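Search this forum Search Advanced

Packing foam: worth it or not?

gervasio_a
Small parts are going out from Conceição in September, 200 cartons. Grusura wants foam in every one. I say tape does most of the work. Has anyone tested this, or do we all just repeat what the supplier says?

dmasri
Define tested. I dropped 13 boxes down the stairs and the ones with foam did better. Old boxes too, soft at the corners.

gervasio_a
Thirteen boxes and some stairs isn't a test. My bench today: small carton wrapped in clear tape, old open box with dark gray foam in it, green mat.

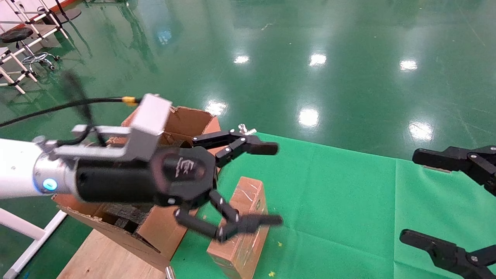

Re: Packing foam: worth it or not?

berhanu202
I don't buy the tape theory. Tape keeps a box shut. It won't stop a corner getting crushed. And I wouldn't reuse a box that worn for anything I had to refund.

gervasio_a
Worn is fine for short trips. New ones cost money.

edileuza_t
So do returns. Vekania claims their foam is good for up to 500 trips, which I don't believe either, but I still use it.

dmasri
Who counted the trips?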